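Handout for session 2, Rules of Thumb in Interior Design
Lieselotte Rathjen, Grakville evening program

Read this before class. Bring one rule you learned from a magazine, a salesperson or a relative, written out in a single sentence. If it takes you a paragraph, bring a different one.

## Where we left off

Last time we ended in an argument over whether dark paint makes a room look smaller. Most of you said it did. When I asked how you knew, I got three kinds of answer: you'd read it, you'd been told it, or you'd once painted a bedroom navy and didn't like it. I don't doubt the bedroom. I doubt that it settles much. You changed the color, probably bought new curtains the same month, and had stopped seeing the old room years before.

This week's job is to take a handful of common rules and ask what each would have to show before we repeated it to a client who is paying.

## What "looks bigger" might mean

The phrase covers at least four different claims, and writers slide between them without warning.

1. People guess a larger number when asked how wide or how high the room is.
2. People rate the room as more "spacious" on a scale.
3. People say they would be comfortable staying in it longer.
4. People like it better.

The fourth is the one that sells paint. A room can score well on it and do nothing for the first. Somebody who likes a room will tend to mark it up on everything else you ask, so a questionnaire with "spacious" printed right under "pleasant" is not going to tell you much about space.

Before you quote a finding, write the number of the claim next to it. I'll be asking.

## The rules, one by one

**Light ceilings look higher.** The best of the bunch. It's easy to test, it makes a claim about a height you can measure, and the idea is narrow enough to be wrong. My complaint is with what gets added. "Light ceilings look higher, so paint everything white" does not follow, and a light ceiling over dark walls is a different case from a light ceiling over light ones.

**Vertical stripes make a room taller.** Often borrowed from clothing advice, where it was shaky to begin with. There's an old laboratory figure in which a square filled with horizontal lines looks *taller* than it should, so the textbook effect runs the other way. A flat square on paper is a poor stand-in for a hallway. I wouldn't promise a client anything on stripes in either direction.

**Large tiles open up a small bathroom.** The reason usually given is "fewer grout lines." Fine, but fewer lines compared with what? Pale grout on pale tile hardly reads as a line at all. Dark tile with light grout gives you a strong grid whatever the tile size. The rule talks about size and leaves contrast out, and I suspect contrast is doing most of the work.

**Tiles laid on the diagonal widen a floor.** I have looked for a proper test of this and found showroom copy. The installer will need more cuts and you will pay for more waste. That part is certain.

**A mirror doubles the space.** It doubles nothing. It may send light to a dim corner, and it may also show you the back of the toilet.

## A case: the Ganley leaflet

Ganley's tile leaflet says that "362 homeowners agreed" patterned walls gave their rooms "more depth." Copies will be on the table. Some things to notice as you read:

- All of the homeowners had already bought the tile. People who have just spent $2,000 on a wall are not eager to say it did nothing.
- There was no plain wall to compare with.
- "Depth" is never defined. It could be distance, or it could be the sort of depth people find in wine.
- The leaflet doesn't say how many were asked, only how many agreed. If the survey went to everyone on the mailing list, this might be a small share of them.
- The survey went out in January, with the discount code.

I wrote to the company to ask for the questions as worded. They sent me the leaflet again.

The Treltov hallway exercise is better, though small. There, 14 people walked through the same hallway before and after it was repainted and wrote down its length in feet. Their guesses varied more from person to person than they did from one paint to the other. I'd call that a finding, even if it's a dull one. It doesn't prove color has no effect. It tells you that any effect would have to be fairly large before a single visitor noticed it, and your client *is* a single visitor.

## Pattern and distance

There is one piece of solid ground under all this. When a regular pattern runs away from you, its units look smaller and closer together the farther off they are, and people use that to judge slant and distance. Painters knew it long before anyone measured it. It works on walls as well as floors. 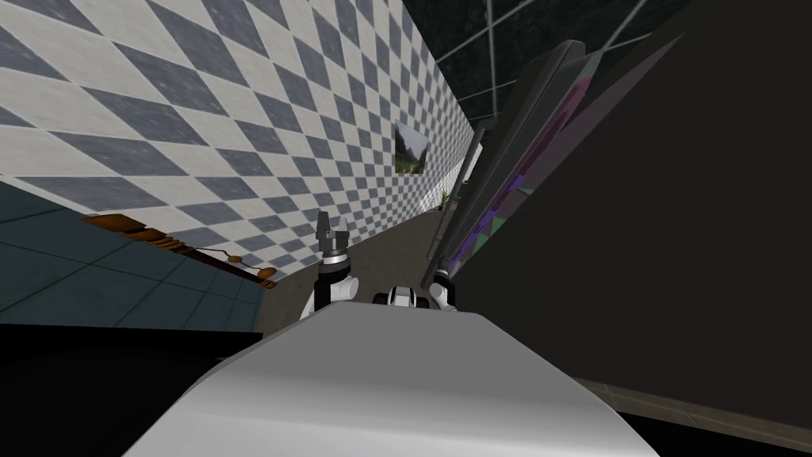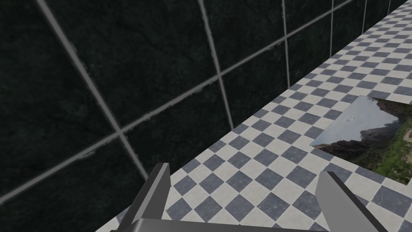 *Rendered interiors. First: checkered wall in blue-gray and off-white. Second: dark tile with light gray grout.*

What doesn't follow is the jump salespeople make next, from "pattern helps you judge distance" to "pattern adds distance." Helping someone judge a short wall correctly would make it look short. Keep the two apart in your written work.

## For next time

Read the Pfeiffer catalog introduction, pages as marked. Underline each sentence that makes a claim about what people see, and circle each one that gives a source. Then rewrite one underlined sentence so that it could be shown to be false.

One page, typed. No mood boards.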